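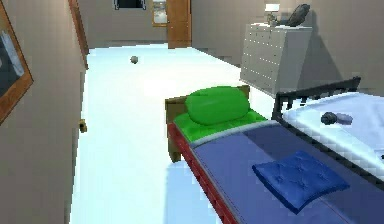 Should a small shop pay for simulation before it buys the robot? Most of the time it should, and the money should come out of the robot line, before anyone has fallen in love with a demo.

I've been through this twice now, once badly. The first time was at Bustos, where we had a decent equipment budget and a very tidy spreadsheet. Robot, spare battery, charger, shipping, training day. Simulation was on a second tab called "later." You can guess how often we opened that tab! The mobile base we bought was a perfectly nice machine, and it spent 17 weeks parked while we argued about door widths and how tight it could turn next to a bed.

A bedroom is a mean little place for a machine, by the way. People picture warehouses when they think of robots, but a warehouse is wide open compared with a room that has two beds, a dresser and a ball left out on the floor. If your customers are care homes or hotels (ours at Fillholm are both), that's the room you have to budget for, and you can learn a lot about it on a screen -- floor space, reach, what the thing does when there's a ball in its way.

So at Fillholm we did it the other way around. We took a yearly seat of Drullora, had somebody lay out rooms in it, and ran 1102 trips from door to bedside before I let anyone ask for a quote. Then we called Trorard and asked for the smaller base. The bigger one had been everybody's favorite, mine included, and I still think it looks better.

Now, the other side, and I do take it seriously. Simulated floors are too clean. A rendered carpet never bunches up, and a rendered blanket doesn't slide off and wrap itself around a wheel. I've met managers who ran a beautiful set of tests and then figured they could skip the on-site trial, and that's a worse mistake than the one we made at Bustos. Keep the trial in the budget. If you have to cut something, cut the fancy tablet mount.

My other gripe is with how this gets approved. Software comes from one pot and hardware from another, so a manager who can sign for a robot has to beg for the license that would tell them which robot. Put them on the same request! Same page, same signature, and let the order of spending follow the order of the work. I'd hold back the last payment until the trial is over, too -- vendors grumble, but ours said okay.

Search this site Enter keywords Go
17 comments 100 shares
Contact | Copyright, all rights reserved | Back to top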